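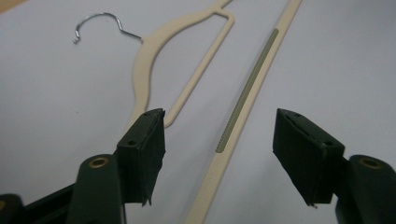
Yogesh Tiwari wanted to know whether the portable racks count as furniture or as equipment, and my vote is equipment, so they get checked every time we set up. Good question though - it got me to rewrite half this list!

Tokodcombe Clothes Swap, hall check before doors, February 2020

1. Front and side exits clear. OK. Side door sticks at the bottom, needs a good shove. Told the hall people.

2. Racks. Feet locked, top rail tight, no wobble when you lean on it. All 8 OK. The Geraghty ones are a dream, they just click together.

3. Rack loading. Winter coats spread out, please, never all on one end. Two racks were leaning by noon last time. Fixed and much better.

4. Hangers. Anything cracked or with a loose hook goes in the bin by the kitchen. We pulled 19 out of some 400, so well done to Caoimhe Horgan for going through the lot.

5. Extension cords taped down, none across the aisle. One moved, now OK. Steamer has its own outlet.

6. Steamer. Filled, cord sound, adults only. OK. Lovely Cabrera has offered to show new people how to use it, and I'd take her up on it!

7. Change room curtains. Off the floor, rod secure. NOT OK. Left rod bracket has one screw missing. Closed that one off, will bring a screw in March.

8. Mirrors. Strapped to the wall. OK.

9. First aid kit. Bandages low, otherwise full.

10. Kids' corner. Away from the urn - yes, finally! Colour mats down flat, no pins.

Checked by Treasa Ó Conaill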